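Check your "nothing there" answer before you tune the grasp

Most grasp tutorials start with an object on the table and a score that goes up. I don't trust the score until the detector has been shown a bare floor. I ran this at Clellgate on the Unell simulator, with the stock detector and the wrist view.

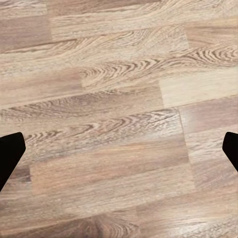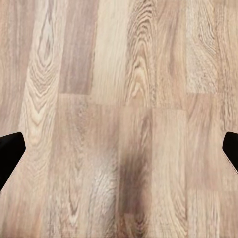 A false grasp costs more than a missed one, and the default settings hide them. The detector hands back its best candidate however poor it is, so with no object spawned it will still pick a spot. Swirly wood grain with closed loops is good bait, and so is the soft dark smudge low down in the second view.

1. Remove every object and open the gripper fully.
2. Render 1000 views with random yaw and height. Keep the fingers in, as the real thing will see them too.
3. Log the top score for each view. Don't average them – you want the worst.
4. Open the 20 highest by hand. If they sit on grain, your floor texture is doing the talking. If they sit on the fingers, fix the mask.
5. Set the threshold above the worst score, then put the objects back and see what you've lost.

On my first go step 5 lost me 30 good grasps out of 2000. I can live with that. The docs suggest randomising the textures and moving on, which may help, but run the bare floor again afterwards before you believe it.

Comments

Tariq Virk: Does the mask need redoing for each gripper opening?

Bushra Jatoi: Yes if it's a fixed image. We draw ours from the joint angle.

Rafia Sial: Not convinced by step 5. One odd view sets the threshold for everything.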